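Informe de avance n.º 3 – Rehabilitación de la red de distribución de agua, sector Fairweather
Preparado para: Fundación Derkemik, área de infraestructuras
Responsable técnico: Orlando Restrepo
Fecha: 22 de noviembre de 2022

1. Objeto del informe

Se presenta el estado de los trabajos financiados en la segunda convocatoria, correspondientes a la sustitución de tubería de fibrocemento en el sector Fairweather de Cevinbridge. El periodo cubierto va desde el cierre del informe n.º 2 hasta la fecha de portada. Las partidas de telemetría se tratan en el apartado 4 y no computan en el avance físico.

2. Avance físico

Longitud total contratada: 2,375 m de tubería de polietileno de alta densidad.
Tramos en servicio: A, B y C.
Tramo en ejecución: D, entre la arqueta de derivación y el depósito bajo.
Tramo pendiente: E.

El tramo C entró en servicio tras superar la prueba de presión a 10 bar. El primer intento se interrumpió por una fuga en la brida ciega del extremo norte – la junta estaba mal asentada – y se repitió una vez sustituida. El acta de la segunda prueba se adjunta como anexo 2.

En el tramo D la excavación avanza con menor rendimiento que el previsto en el programa de obra. El terreno presenta una capa de caliza no detectada en las catas previas, lo que ha obligado a emplear martillo hidráulico en la mitad oriental de la zanja. La cama de arena y el relleno seleccionado se ejecutan según pliego. Queda por resolver el cruce con la línea de media tensión, para el que se ha solicitado a la compañía eléctrica el plano de servicios actualizado.

3. Acometidas y personal

Se han renovado 28 acometidas domiciliarias en los tramos B y C. Todas disponen de collarín nuevo, llave de registro y contador en hornacina accesible desde la vía pública. Dos hornacinas de la calle alta deberán recolocarse por interferir con el paso de vehículos, con cargo al contratista.

La cuadrilla de zanja se mantiene sin cambios. En taller se ha completado la formación interna sobre soldadura a tope y electrofusión, impartida por Corey Whitcombe, con evaluación práctica individual. Los certificados se remitirán con el próximo informe.

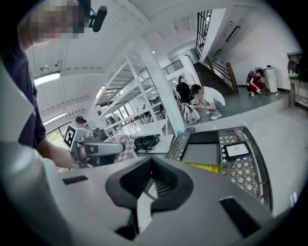
4. Telemetría y control de pérdidas

Se han instalado los registradores de caudal Fuvus en las cabeceras de los sectores B y C. La lectura se transmite cada hora al puesto central. El registrador del sector C perdió comunicación durante dos noches consecutivas; se sustituyó la antena y no se han repetido los cortes.

El caudal mínimo nocturno del sector B ha descendido respecto a la situación anterior a la obra, aunque la serie es todavía corta y no permite fijar un valor de referencia. Se propone esperar a disponer de un trimestre completo antes de calcular el índice de pérdidas que exige el convenio.

5. Ejecución económica

El gasto certificado se ajusta a lo presupuestado en las partidas de tubería, valvulería y reposición de firme. La partida de excavación presenta una desviación al alza atribuible al terreno rocoso del tramo D. Se solicita autorización para traspasar a dicha partida el remanente de señalización provisional, sin incremento del importe total concedido.

6. Incidencias y riesgos

– Suministro de válvulas de compuerta DN 300: el fabricante ha comunicado un retraso. No afecta al tramo D, pero sí condiciona el inicio del tramo E.
– Cruce eléctrico: pendiente de respuesta. Sin el plano no se abrirá zanja en ese punto.
– Reposición de firme: el ayuntamiento pide asfaltar a ancho completo en la calle del mercado. El proyecto contempla solo el ancho de zanja más sobreancho lateral.

7. Trabajos previstos para el siguiente periodo

Finalización de la zanja y montaje del tramo D, prueba de presión y desinfección. Replanteo del tramo E. Recolocación de las dos hornacinas indicadas en el apartado 3. Entrega de los planos definitivos de los tramos A y B en formato editable.

Anexos: 1, mediciones; 2, acta de prueba del tramo C; 3, certificación económica; 4, solicitud de traspaso entre partidas.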